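My Rules for a Desk Corner That Stays Usable

I've worked from home since before it was fashionable, and in that time I've tried every trick going for keeping a desk from eating the rest of the room. Most of them lasted a week. These are the ones I still use!

Wipe the chair down too

I used to clean the desk and forget the chair completely. Mesh backs hold an amazing amount of dust, so now I go over mine with the soft brush on the vacuum, top to bottom, then a damp cloth on the armrests. Turn the chair upside down once in a while and pull the hair out of the casters with tweezers (gross, very satisfying). A tall one with a headrest needs the brush up there as well, where the hair products end up. 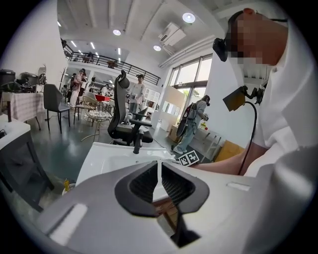 Tame the cords

Velcro ties, always. Zip ties look neat until you have to swap one charger and end up hunting for scissors. I bought a roll of 200 ties in August and I've been handing them out to the neighbors ever since. Label both ends of every cord with masking tape - future you will be thrilled.

Sticky rings on the desktop

My friend Maricruz Xolalpa swears by baking soda and a little water, mixed to a paste and rubbed in with a fingertip. It works on my painted desk, but try a hidden spot first. For anything waxed I stick with a barely damp cloth and dry it right away.

The 2-minute clear

Before dinner I set the oven timer for 2 minutes and put away whatever I can. Mugs go first. Whatever's left when it beeps can wait until morning.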